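Questions about the documentary screening and town hall evening, answered by the organizers. If yours isn't covered, write to the Trutley Forum office and we'll add it.

## The evening

**What is being shown?**

*The Quiet Border*, a feature-length documentary made by Cleltent Films. It follows families in three countries who lost relatives to extremist recruitment, and the local police, clergy and teachers who tried to step in. It runs 70 minutes. After a 20-minute break there is a town hall discussion with a moderator and a panel.

**When and where is it?**

The next one is in November at the Hollis Auditorium in Trutley. Doors open at 6:15 p.m. and the film starts at 7:00 p.m. The exact date goes out by email to everyone on the list, and it will be posted at the box office window the same day.

**How many seats are there?**

The auditorium holds 190. Seating is general admission, except for the first row, which is held for people with mobility or hearing needs until 6:50 p.m.

**What does it cost?**

Tickets are free but you need to reserve. We ask for a donation at the door toward the rental of the hall. You can skip it.

**Can I come only for the discussion?**

Yes. Tell the person at the door and wait in the lobby until the break. Keep in mind that many of the questions will be about the film.

## The film

**Is it suitable for children?**

We recommend it for ages 15 and up. There is no footage of killings. There is audio from one attack, and several interviews in which parents describe identifying a body. High school groups have attended with a teacher.

**Is the film against Islam?**

No. It is about violent movements and how they recruit, and several of the people in it who speak most strongly against those movements are practicing Muslims. Viewers have disagreed about whether the second half makes that clear enough. If you think it doesn't, please come and say so in the discussion.

**Who paid for it?**

Cleltent Films raised the money from private donors and a small foundation grant. No government agency or political campaign contributed. The credits list every donor above the minimum amount, apart from two who asked to be left out.

**Are there subtitles?**

The Arabic and French interviews are subtitled in English. We can turn on full English captions for the whole film if one person asks for them when reserving. 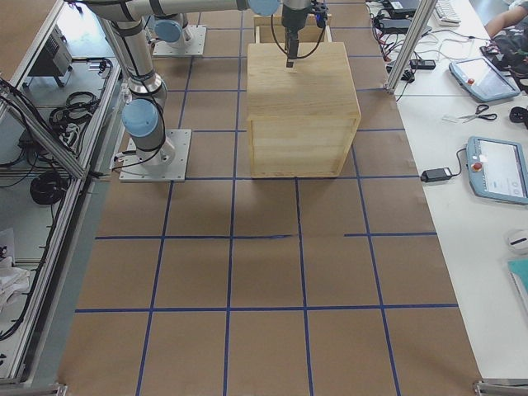 *Robot arms over a work surface marked off with blue tape.*

## The discussion

**Who is on the panel?**

Four people: one of the filmmakers, a retired foreign service officer, an imam from the county and a college instructor who teaches Middle East history. The lineup changes from town to town. Names are printed in the program.

**How do I ask a question?**

Write it on one of the cards handed out at the break, or line up at the aisle microphone. The moderator alternates between the two. Please keep it to one minute. Last time at Dollow the line was still long when we had to give back the hall, so the cards are the safer choice.

**Are candidates for office allowed to speak?**

They can ask a question like anyone else. They can't give a speech, hand out literature inside the building or collect signatures in the lobby. The sidewalk is public and we have no say over it.

**Will it be recorded?**

The discussion is recorded for audio only. If you don't want your voice on it, use a card. The moderator reads the cards aloud without names.

## Getting in

**Is there security?**

Yes. Bags are checked at the main entrance — allow extra time if you are bringing a large one. Signs and banners stay outside. There will be two off-duty officers in the building.

**Where do I park?**

The lot behind the auditorium is free after 6:00 p.m. When it fills up, use the street on the library side. The bank lot across the way tows.

## Hosting your own

**Can our church, mosque, synagogue or civic club show the film?**

Yes. Cleltent Films licenses it for one-time public showings. The fee depends on the size of the room. You will need a screen, decent speakers and someone willing to moderate.

**Do you supply a panel?**

Only within driving distance of Trutley or Dollow. Farther out, we can send the moderator's guide, which has a list of starter questions and advice on handling a room that gets loud.

**How far ahead should we ask?**

Six weeks is enough in most cases. Fall fills up first.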